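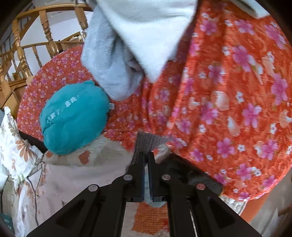 *Checked and written up by the room safety desk, Drindville Guest Rooms, February*

# Bed and bedding check, with comments

Room: Litmont, upstairs
Reason for check: yearly, plus a change of winter bedding
Result: **pass, with two things to fix**

I love doing the Litmont room! It has the brightest bedding we own, and the flowers make the whole job more cheerful. Comments are longer than last year because people told me they do read them.

## Railing

- [x] Wooden railing firm when pushed from the inside
- [x] No splinters felt along the top
- [ ] All screws tight

One screw at the wall end took almost a full turn. It's snug now, but I'd like somebody to go over the lot with a proper driver before the next guests. Lovely solid railing otherwise.

## Bed cover (red, small pink and purple blossoms)

- [x] No tears or pulled threads
- [x] Not hanging near the heater
- [x] Smells fresh

Washed at 60 and the colors came through beautifully. Keep doing that!

## Blanket (orange-red, large flowers)

- [x] Pinkish hem intact all the way
- [x] No holes
- [ ] Clear of the floor on the door side

The big one, and my favorite. If it's draped down the side it can catch a foot, so please fold it back once at the hem when making up the bed. I tripped on it myself (no harm done, very soft landing).

## Pillow (teal, white Chinese characters)

- [x] Seams closed, no filling coming out
- [x] White tag firmly sewn on
- [x] Small nub on the edge firmly attached, tugged three times
- [x] Comes off the bed for children under two

Such a good pillow, plump and a little lumpy. The lower part creases at the seam, and I checked that spot twice with my thumb. It's sound. Give it a shake when you change the bed and it fills out nicely.

## Around the bed

- [x] Gap between mattress and wall under 8 cm
- [x] Lamp cord behind the bed, out of reach
- [x] Smoke alarm tested, loud and clear
- [x] Path to the door at least 90 cm wide

The wider path is a huge improvement. Moving the chest to the landing was a great call, so thank you to whoever pushed for it.

## To do

1. Tighten every railing screw, then initial the card inside the closet door.
2. Add "fold blanket back at hem" to the bed-making card.

Truvuvis room is next on the list, same sheet. Bring the step stool, the alarm in there is higher up.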